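Bench notes > Robotics room > Visits

Print this page | E-mail this page

2023-05-30

Open day, Ivesberg site. Visitors from Orellana and from Stirnwood in the morning, then the general public after lunch. Crescencio Villalobos ran the talk, I ran the two-arm station. Writing this up the same evening so the details don't get lost before the next one.

Setup was quick. Both arms came up on the first try. Right hand homed fine. Left hand threw a finger fault on power-up and cleared after a restart of the hand controller - same fault as in February, so the connector swap didn't cure it. I left the speed cap at the visitor setting and did not change it all day. The grip force limits were the ones from the soft-items list.

The Stirnwood people wanted to see food, so we went with the food table first and kept the boxes and tools for the afternoon. Crayfish on the mat beside the big bowl, blueberries in a clamshell. The crayfish are a good test because the claws hook on each other and a pick almost never comes up clean. The clamshells are worse than they look. Clear plastic gives the depth camera very little to work with, and the edge the fingers need to find is thin.
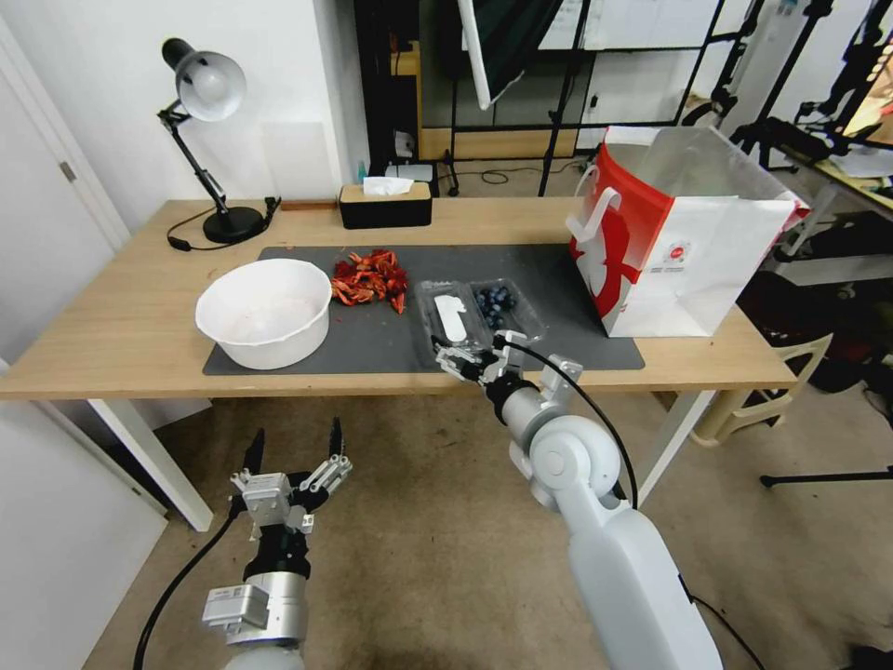

Does the Clondex planner run on its own during a demo like this? Only between grasps; the grasp itself is started by the operator, and the operator can stop it at any point with the foot switch.

I got asked that in one form or another by nearly every group, so it should go on the sign next to the station. The other common question was about speed. People expect it to be faster. Crescencio's line was that we can run faster with the fence up and no visitors, which is true but didn't satisfy anyone. Next time I'd show a short clip at full speed on the side monitor.

Log says 166 grasp attempts for the day, all stations together. I haven't split them by item yet. The recorder was set to stop at 2,000 MB per file and it rolled over 4 times without dropping anything, so the new disk is fine. Operator notes are in the paper log, my handwriting, sorry.

Problems:
- Left hand finger fault, see above. Came back once after lunch. Needs a proper look at the cable where it bends near the wrist.
- Tape line on the carpet was too close. Visitors stood right on it and leaned in. Move it back.
- Talk ran long and the second group had to wait in the hall.
- Foot switch slides on the carpet. Put a rubber pad under it.

The Orellana visitors asked for the grip force settings for soft items. I said I'd check what we can send. Crescencio to answer them, I'll pull the table out of the config for him tomorrow.

Arms parked and powered down, e-stop pressed in. Hand controller log copied to the shared drive under today's folder.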